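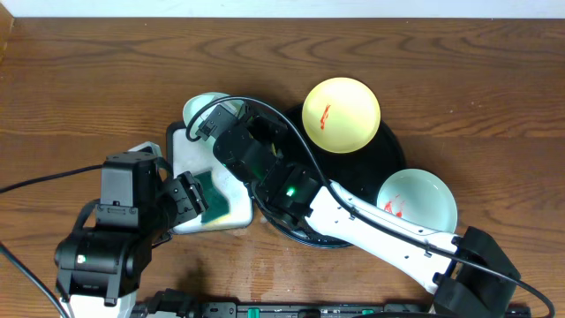

I have been cooking dried beans from scratch since November and I don't think I'll go back to tins, except on nights when I get in late. A 706 g jar of posh beans from the deli costs more than a big bag of dried ones, and the bag does us for weeks. The method is dull. Put 200 g of beans in a large bowl, cover with plenty of cold water, add a spoonful of salt and leave overnight. Drain, rinse, and cook in fresh water. The starch that boils over sets like glue on the hob, and a green-topped sponge with a scouring side is the only thing I've found that shifts it.

Kartini Goh gave me her mother's way with butter beans, which I've changed a bit. Boil hard for ten minutes, then turn it right down and put in half an onion, two bay leaves and a good glug of olive oil. Lid on, slightly open. Mine took an hour and a half last time. Start tasting after an hour and eat three or four, as one soft bean tells you very little.

Red kidney beans are different. They need the ten minutes of hard boiling to be safe, so please don't put them straight in a slow cooker.
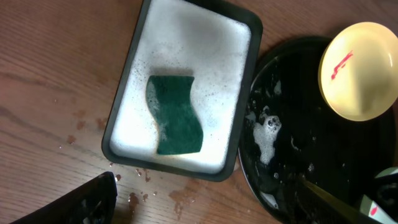 Soapy water in the tray, black basin next to it.

Once they're cooked I leave them in their liquid until cool. It thickens and is good in soup - Herman Pillai uses it in place of stock and I've started doing the same. They keep four days in the fridge. For the freezer I bag them up with enough liquid to cover.

What we had last night, for two: fry a chopped leek in 25 g of butter until soft, add two mugs of beans and a ladle of the liquid, then 100 g of chopped greens. Simmer for eight minutes. Lemon juice, black pepper, a lot of parsley. I had mine with toast and a fried egg.

I've got a bag of chickpeas to try next. Jytte says to add a pinch of bicarb to the soaking water. I tried that with black beans and they went to mush, so I'll do half with and half without.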